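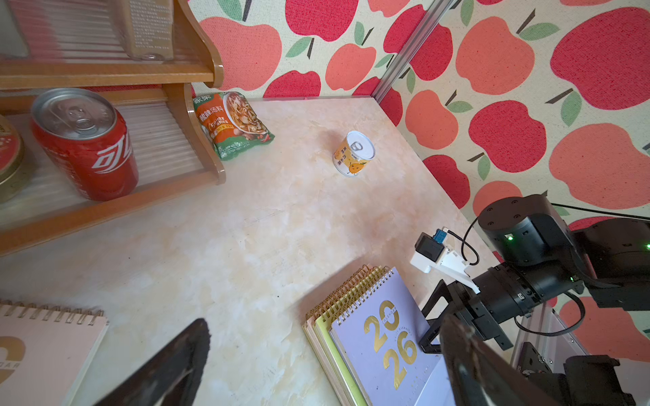

Page 4 of 13

Thread: Desk calendars, where do you keep them?

plumbline_ed
Still going through the 2026 ones. They're in a stack on the table for now, lavender on top, next to the soup packet and everything else that didn't make it onto the shelf. I want to give most of them away and keep one, and I need the table back for meals. Do people store the extras flat or standing?

marrowfat
Flat. If you stand them up for months the base starts to bow. I had a Clemberg one that leaned so far back by February that it fell over whenever I closed a drawer.

tess_in_back
Disagree. Stack them flat and the wire on the bottom one gets squashed, and then the pages don't turn. Stand them in a row like books, folded, spiral side up.

plumbline_ed
I tried laying them all out first so I could pick. Pink, lavender and pale yellow, with the gold numbers on all of them. I keep going back and forth. The lavender has ENJOY EVERY DAY on the cover in small letters and I can't decide if that would bother me by summer.

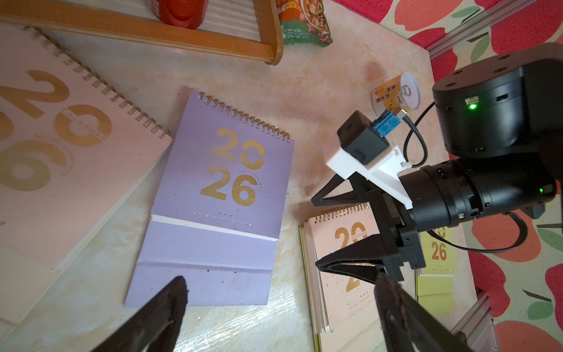

SofiaGouveia
It would bother me by the second week. Mine goes by the phone and I only need the squares to write in. Before you pick a color, open one and see how big the day boxes are. The Kettunen one I used before had boxes so small that a dentist appointment filled the whole thing.

marrowfat
Agree about the boxes. Pencil only on the coated paper too, pen smears.

tess_in_back
Pen is fine if you let it dry.

marrowfat
Not on mine.

plumbline_ed
OK. I stood the pink one up in front of the rack to see how it reads from a chair. I can make out the year easily, the tiny print no. The rack only has the two jars with black lids on it in this one, so there's room for a calendar on a shelf if I don't put the snacks back. 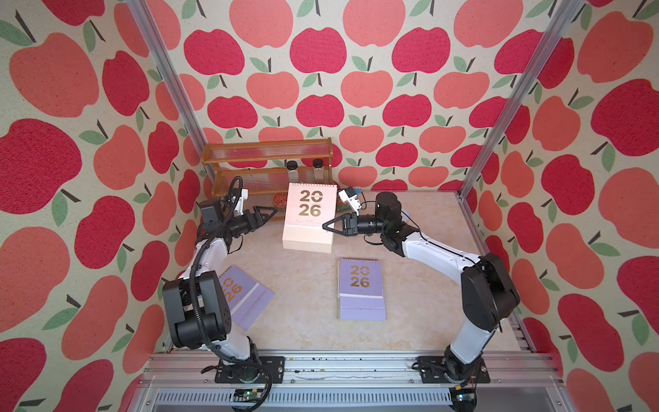 Pink one standing, lavender ones flat

oldbay_pat
I'd leave the rack for food. I have a Comuswood shelf over my counter and anything paper I put on it ended up with oil spots. Calendar goes on the desk.

SofiaGouveia
Depends how far it is from the stove. Mine sat on a kitchen shelf all year with no spots.

oldbay_pat
Do you fry much?

SofiaGouveia
No.

plumbline_ed
It's nowhere near a stove. Leaning toward purple now, it shows up better against the apple wallpaper than the pink does.

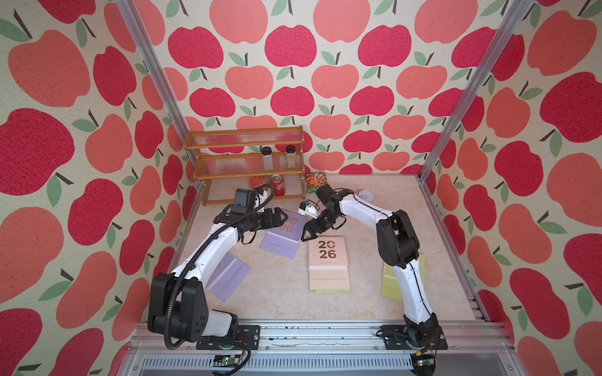

Purple calendar, apple walls

tess_in_back
Purple. Keep the pale yellow as a spare.

marrowfat
You don't need a spare calendar. Give it to a neighbor.

plumbline_ed
My sister has asked for the yellow. Will check the boxes tonight and post the size.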